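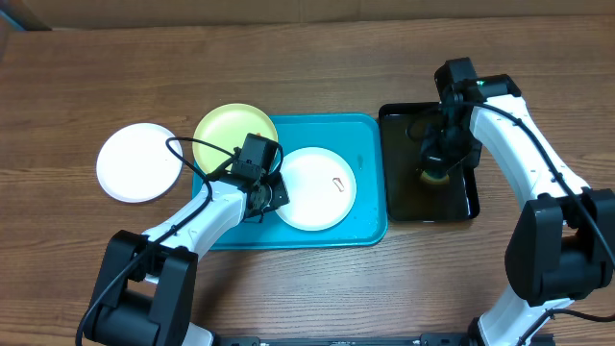
Quando é que um prato está lavado?

A pergunta, que em muitas casas se resolve aos gritos da cozinha para a sala, ocupa dez páginas do guia de boas práticas que a Desard publicou em abril para quem ensina braços robóticos a lavar loiça. O documento demorou mais de um ano a escrever. Só a definição de "migalha" teve quatro versões.

O texto parte de uma revisão de 2535 ensaios feitos por três laboratórios, Romolov, Ostrowski e Buter, que até aqui usavam cada um o seu critério. Na Romolov, o prato estava lavado quando a esponja lhe tocava. Na Ostrowski, quando o operador achava que sim. A Buter exigia inspeção a olho nu, mas não dizia de quem era o olho. Aplicada a regra nova, 1603 ensaios mantiveram a classificação de "concluído". Os restantes passaram a "tentado", categoria em que muitos de nós reconhecerão a própria juventude.

Entre as regras que entram agora em vigor: o resto de comida deve ser posto no prato antes de o ensaio começar e registado por escrito; a água do tabuleiro troca-se ao fim de cada série, mesmo que "ainda dê para mais um"; e nenhum braço pode mergulhar a pinça sem que o fabricante confirme até onde ela pode ir. Esta última foi acrescentada depois de 149 relatórios de avaria com a mesma palavra no campo da causa: "molhou-se".
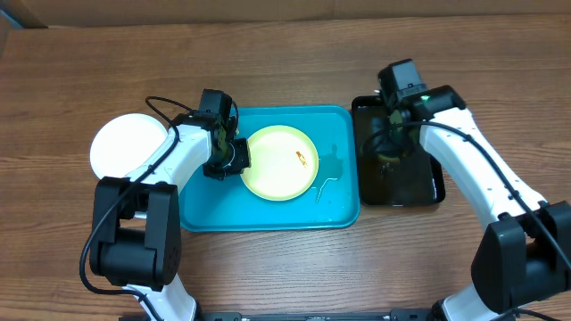
O guia trata também dos derrames. Água fora do recipiente previsto deve constar do registo, ainda que o prato saia impecável, e a pessoa que limpa a mesa entre ensaios não pode ser a mesma que dá a nota. Dois laboratórios protestaram, alegando que só têm uma pessoa.

"Passámos uma tarde inteira a discutir se passar por água conta como lavar", diz Nhyira Baidoo, que coordenou a redação. "Não conta. Ficou em ata."

A adesão é voluntária. A secagem fica para a segunda edição, ainda sem data, e os copos de pé alto para a terceira.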